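The Long Way Around a Tablecloth

My grandmother owned one good tablecloth and 4 everyday ones, and if you grew up in Plasville you could probably say the same of yours. The good one came out in November and again at Easter, and the rest of the year it lived in a drawer with a bar of soap tucked into the folds.

I've been thinking about that drawer since I spent a morning with Iestyn Gwynne, who has been mending household linen above the old Ruddock bakery for 30 years. He works by the front window until the light goes, usually by four in winter, and he will talk to you the whole time if you let him (I let him).

Most of what comes up his stairs is cotton, he told me, and most of it is worn in the same spot, right where the cloth bends over the edge of the table. People blame the washing machine. He blames elbows, and cats, and the habit of folding a cloth along the same crease for years on end. Fold it in thirds one month and in quarters the next, he says, and your daughter will still be using it.

He charges very little for a darn and rather more for a new hem, and he keeps a shoebox of old thread from the Drernier mill, which closed when he was a boy. The colors are soft and a bit uneven - he wouldn't trade them for anything in the shops. A hotel over in Kevum once sent him 100 napkins in a laundry cart and wanted them back in a week. They got them back in a month, and they've sent more every year since.

I went home and took out my grandmother's good cloth, which I'd been saving for I don't know what, and we had soup on it that same night.

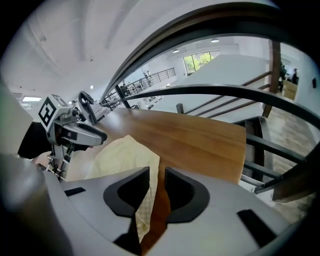
My son spilled some, naturally, right in the middle. I rinsed it in cold water the way Iestyn told me to, hung it over the bathtub, and put it back on the table for breakfast.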